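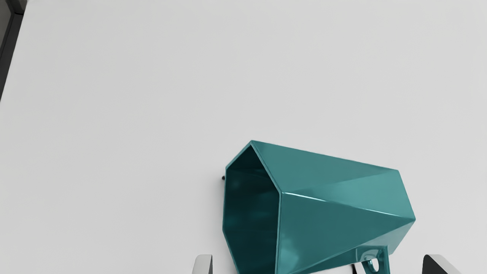
Hundport Kitchen Words

A word list of household and cooking talk from the harbor town of Hundport, with recordings

What you get

Hundport Kitchen Words is a collection of 373 words and short phrases that people in Hundport use at home, mostly while cooking, eating, washing up or complaining about the weather through the kitchen window. Each entry has a spelling, a plain English meaning, at least one sentence somebody said out loud, and the part of town the speaker grew up in. There are 2,000 audio clips to go with them, and they are a joy to listen to. Start with "slobber-pot" (a soup that has been stretched one day too far) and keep going from there!

I started writing these down in my aunt's kitchen one December, on the backs of envelopes, and the pile got out of hand. Pieter Lambrechts typed up the first 200 entries and talked me into a spreadsheet, for which I'm still grateful.

Files

words.csv has one row per entry
clips/ holds the audio, WAV, mono
speakers.csv has age band, neighborhood and years lived in town, no names
spelling.txt explains how I wrote down sounds that English spelling doesn't handle well

Columns in words.csv

id: a number that never gets reused, even if an entry is removed
word: the spelling I settled on
other: other spellings people gave me, separated by semicolons
meaning: short, in everyday English
said: a sentence from a recording, word for word
area: Dodero, Broraro or Declercq Hill
sure: yes, no or half

That last column matters. "Half" means two speakers gave me meanings that overlap but don't match. A good case is "tunnet," which in Dodero is any cup without a handle and in Broraro is only the chipped one you keep for measuring rice. I kept both meanings in the same row, with a slash between them.

Who is speaking

61 people, recorded at their own tables. Most are over 50, and Broraro is heavily overrepresented because that's where my family lives and one cousin leads to another. Declercq Hill is thin. If you want to compare neighborhoods, please keep that in mind, and don't draw a map from it yet.

Known problems

Kettles. So many kettles. Clips with a lot of background noise have "_n" at the end of the file name.
Some of the fish names may be the same fish.
The sentence for "glaver" is missing its second half (the phone rang).
Plurals are a mess. I wrote down what I heard.

Using it

Free for teaching, research, family arguments and anything else, as long as you say where it came from and don't try to work out who the speakers are. Everyone agreed to be recorded on those terms.

Adding words

Yes, please! Send the word, what it means to you, and who you heard it from (grandmother, neighbor, the bakery line). A recording is lovely but not required. Older words for pans and lids are what I'm hunting for next, plus anything at all from Declercq Hill.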